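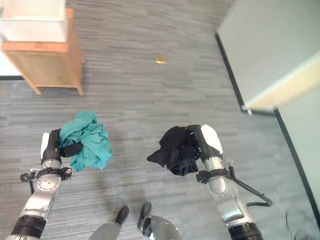 Week 10: Teaching by hand, teaching by remote
Instructor: Afaf Hattar

The Povesow handout says anyone can teach a two-armed robot to handle cloth in 90 minutes. Read that with care. It doesn't say whether the cloth was the same one every time, or who judged the result.

Hand guiding means you push the arms yourself. You feel the weight, but your body gets in the way of the cameras. Remote control keeps you out of view - and you lose most of your sense of touch.
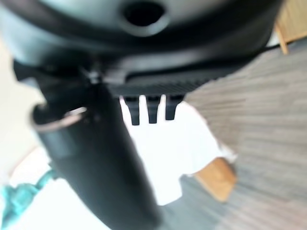
More runs may not fix this. If 300 runs all share one person's bad habit, the robot learns the habit.

For next class: read the Bitar notes, pages 1 to 10, and write down one claim you don't believe. Say what test would change your mind.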